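Clelley Handset Radio Band Table

Version of 2022-04-19. Maintained by Mererid Kneath.

The table lists radio band support for 2,165 cell phone models, one row per model variant. Each row has 6 fields: maker, model, variant code, network type, bands, and source. Band numbers are separated by semicolons. An empty bands field means the value is unknown.
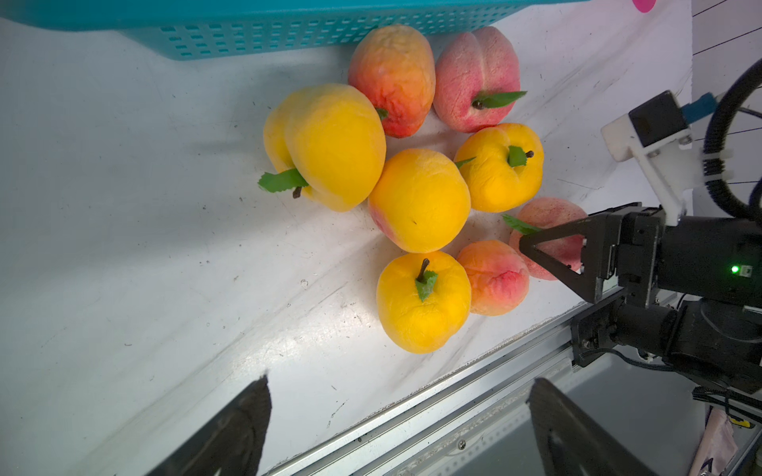 Variant codes are stored as text. Leading zeros matter, and most spreadsheet programs will drop them on import. Set the column type to text before opening the file.

Of the rows, 912 were checked against printed manuals by Liis Vasiliauskas. These have "manual" in the source field. The rest come from the older Lallness list and have "list" there.

Known problems: dual SIM variants are sometimes merged with the single SIM model. Carrier lock status is not recorded.

The file is UTF-8 with Unix line endings. Rows are sorted by maker, then model. Corrections received before August go into the next version. Include the variant code and a page number from the manual.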